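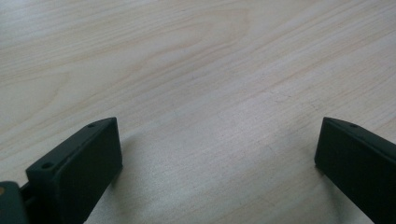

Dunleavy pitches four-day week to small shops, but the numbers are thin

Dunleavy, the staffing and payroll firm, wants small businesses to believe that cutting a day from the work week costs them nothing. In a report put out in June, the company says workers at the firms it followed got as much done in four days as they used to in five, took less sick time and were happier at home. Owners, it says, saw no drop in sales.

It is a cheerful set of findings. It is also one that deserves a slower read than it has been getting.

The report covers 25 businesses in and near Surkthorpe, with 552 employees among them. All of the businesses signed up on their own. All of them were already Dunleavy payroll customers. And all of them were given free use of Wivix, the shift planning software that Dunleavy sells, for the length of the trial. The report mentions the first two points in its opening pages. The third turns up in a note near the back.

"If you ask people who want a thing to work whether it worked, they will mostly tell you yes," said Waltraud Rothe, a labor economist who has spent much of her career on working hours and read the report at our request. "I would like a shorter week too. I just can't learn much about it from this."

Rothe's main complaint is that there was no comparison group. Sales held steady at the firms that dropped a day, but the report does not say what happened over the same months at similar firms that kept five. If business was picking up all over town, then steady sales could mean the short-week shops fell behind. If business was bad everywhere, the plan might look better than Dunleavy makes it out to be. There is no way to tell from what was published.

The other trouble is how output was measured. Owners were asked to rate it from 1 to 7, once at the start and once at the end. The report calls this a productivity index. Rothe calls it a survey question.

Aksel Snorradóttir, who ran the project for Dunleavy, said the critics were asking too much of a first effort.

"We never called it a lab study," Snorradóttir said. "These are people with bakeries and print shops and small offices. They don't have a way of tracking output per hour, and they weren't going to build one for us. They know whether the work is getting done."

Asked whether the firm should have used the word "proven" in its press release, Snorradóttir said the wording was chosen by another department.

Some of the owners who took part are plainly pleased. Baldur Ketilsson closed his sign-making shop one extra day a week and says he won't go back. He used to lose a good worker every year to bigger employers that paid more, he said, and since the change he has kept his whole crew. His customers grumbled for a few weeks and then got used to it.

"I can't match the pay across the river," Ketilsson said. "A day off is something I can give."

But his shop also did away with its paid lunch break and stretched the remaining days to nine and a half hours. That is a different bargain from the one on the report's cover, which promises "less work, same pay." Tables in the back show that 7 of the businesses made the four remaining days longer. The summary lumps them in with the others, so a reader who stops there would think everyone had cut hours.

Tove Hafþórsson, who manages the front desk at a dental office that took part, said her experience was mixed. The office stayed open five days and rotated who was off, which left her covering the phones alone on two of them.

"I loved my day off," she said. "I didn't love everybody else's."

Hafþórsson said she filled out the staff survey and gave the plan a good score anyway, because the form asked about her own schedule and had no place to bring up anyone else's. She said several people in the office did the same.

Then there is the question of who didn't finish. The report counts only businesses that stayed until the end. Rornetti, a furniture delivery company, was named in Dunleavy's early announcements as a partner in the trial and appears nowhere in the final version. Preben Egilsson, its operations manager, said the company pulled out in the second month after overtime costs began to climb.

"The sofas still have to get there," Egilsson said. He added that he had no hard feelings toward Dunleavy and thought the idea could suit an office better than a warehouse. He was never asked for his figures, he said, and would have handed them over.

Snorradóttir confirmed that other businesses also left early but would not say how many. Including them, she said, would have "muddied the results."

None of this means a shorter week is a bad idea. Workers like it, and the staff comments printed in the report — about seeing kids, fixing up the house, catching up on sleep — do not read as though anyone coached them. Keeping people who would otherwise quit is worth real money to a small employer. Rothe said she suspects a careful trial would find gains in some lines of work and losses in others, with a good many places in the middle where it comes out even.

Dunleavy says a larger study is on the way, with a goal of 1000 workers. It will again be open to businesses that apply through the company's website. Asked if this one would include a group that keeps its usual hours, Snorradóttir said that was still being discussed.

The Wivix software will no longer be free to firms in the first trial once the summer is over. Ketilsson said he had not been told what it would cost.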